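Fetley Folding Table - Set-up and Use Guide

Section 4: Clamping the top and folding T-shirts

Guide revision 12/11/21. Replaces the July sheet supplied with the first tables.

Read Section 3 (Fitting the legs) before you start. The legs must be locked and the feet level. If the table rocks, go back to Section 3 and adjust the feet. Do not pack them with card or folded cloth.

4.1 What you need

The Fetley top, white side up
Bar clamps, one-handed trigger type
A dry lint-free cloth
One plain T-shirt to practise with, adult size

Clamps are not supplied with the table. Any make will do as long as the jaws have soft pads and open wide enough to take the top and the rail together. Clamps of different makes may be mixed along the same edge. If you order them from us, ask for Wurico part 2733, which comes with spare pads.

4.2 Clamping the top

1. Wipe the top and the rail with the dry cloth. Grit under a pad will mark the white surface.

2. Lay the top on the rail with the straight edge to your left. Left-handed users may turn the table round and clamp on the right.

3. Open the first clamp and place it at the far end of the edge. The fixed jaw goes on top, the sliding jaw underneath.

4. Squeeze the trigger until the pads touch, then give it two more squeezes. The top should not slide when you push it with the flat of your hand.

5. Work towards yourself, one clamp at a time. Leave a hand's width between them so that you can reach each release lever.

6. Turn the bars so that they point down or lie along the edge. A bar that sticks out over the folding area will catch sleeves.

7. Go back to the first clamp and check it. It often needs one more squeeze after the others are on.

Caution: Do not overtighten. The top is firm but the edge will dent if a clamp is forced, and a dented edge is not covered by the guarantee.

Caution: Keep fingers clear of the jaws when you press the release. Some clamps let go suddenly.

Note: Spare clamps can be left on the table while you work, but keep them to one side. Long bars in particular tend to roll or swing when cloth is dragged over them.

4.3 Picking up a shirt from a heap

Most of the time lost in folding is lost before the first fold. A shirt that comes out of the basket in a ball has to be opened, and it is quicker to do this in the air than on the table.

1. Put the heap down in the middle of the top, well away from the clamps.

2. Find any edge. A hem is best, but a sleeve end will do.

3. Pinch the edge with one hand and lift until the cloth hangs.

4. With the other hand, follow the edge along to the next corner or seam and pinch there.

5. Move your hands apart slowly. If the cloth twists, let go with the second hand and try again from the first. Do not pull against a twist.

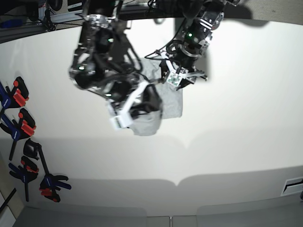
6. When you have both ends of the hem, give one shake and lower the shirt with the collar end touching the table first. The rest will follow it down.

If you find you are holding the neck and not the hem, you can carry on from there. Lower the hem first and pull gently towards you. The shirt will end up the other way round, and the folds in 4.5 are the same.

Note: Jersey cloth stretches. Hold it at a seam where you can. Pinching the middle of a panel leaves a small peak that shows after folding, and on thin shirts it may not come out without an iron.

4.4 Laying flat

The shirt can lie across the table or along it. We suggest across, with the hem to one side, for anyone working from the long edge. Printed shirts then have their lettering sideways on to you, which some people find odd for the first dozen or so. It makes no difference to the fold.

1. Check that both layers are lying together. Slide a flat hand inside the hem and draw it out again.

2. Hold the shirt down near one corner and smooth away from that hand. Smooth towards the open edges, never towards the collar.

3. Line the hem up with the edge of the table by eye. It need not be exact.

4. Leave small wrinkles alone. Take out any long crease that runs corner to corner, as it will pull the first fold out of square.

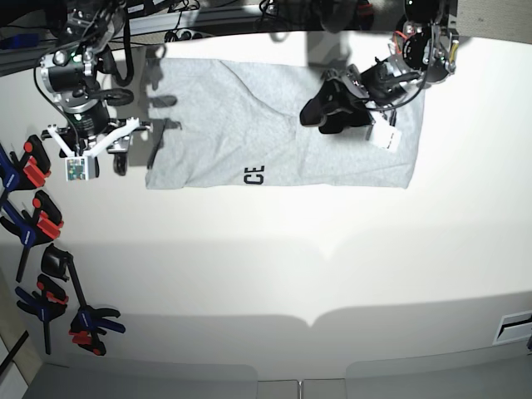 Fig. 4b. Grey T-shirt spread across the top. A long crease near the top of the shirt still needs smoothing out.

If a crease will not smooth out, lift the nearest corner a little, pull it gently outwards and put it down again. Pressing harder only moves the crease along.

A lamp placed behind the table throws shadows over the cloth, and dark shadows on a light shirt are easily taken for folds. Move the lamp to one side if this troubles you.

4.5 The three-fold method

1. Fold the nearer side in towards the centre line. Turn the sleeve back on itself so it does not pass the fold.

2. Do the same with the far side. The two side folds should meet or just overlap.

3. Bring the hem up to just below the collar.

4. Fold once more if the shirt is going in a drawer. Leave it as it is for a shelf.

5. Turn the shirt over so that any print is uppermost, and put it to the right of the table, away from the clamps.

A finished adult shirt should fit a Tirthorpe shelf divider, size 12. Larger shirts take size 13. If the stack leans, the side folds are uneven; refold the bottom shirt first.

The four-fold method used by Trương in their shop displays gives a narrower bundle and is set out on the card in the lid of the box. It needs a board and is slower, so we do not recommend it for household loads.

4.6 Common questions

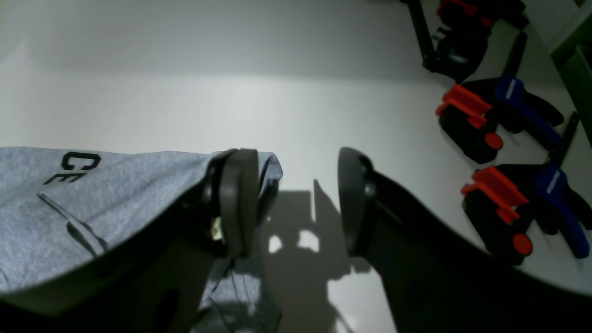
What should I do if the cloth keeps snagging on the clamps?
Move the work further from the clamped edge and turn any long bars so they lie flat or point away from you. Check the pads too. A pad that has worked loose leaves a lip of metal that catches on jersey. Press it back on, or replace it if it has split.

Can the clamps be left on between uses?
They can, but slacken them by one click. Pads left tight for weeks may leave a faint mark on the white surface. Rub it with a damp cloth and a little washing-up liquid.

How do I fold a shirt that is too wide for the top?
Fold it in half lengthways in the air, sleeve to sleeve, and lay it down already halved. Then turn the sleeves in and go on from step 3 of 4.5.

4.7 Putting away

1. Clear the top and wipe it down.

2. Release the clamps starting with the one nearest you, with your other hand flat on the top.

3. Close the jaws before storing them. Hang the clamps by the bar or lay them in the tray.

4. Fold the legs as described in Section 3.

For replacement pads and feet, see the parts list on page 21.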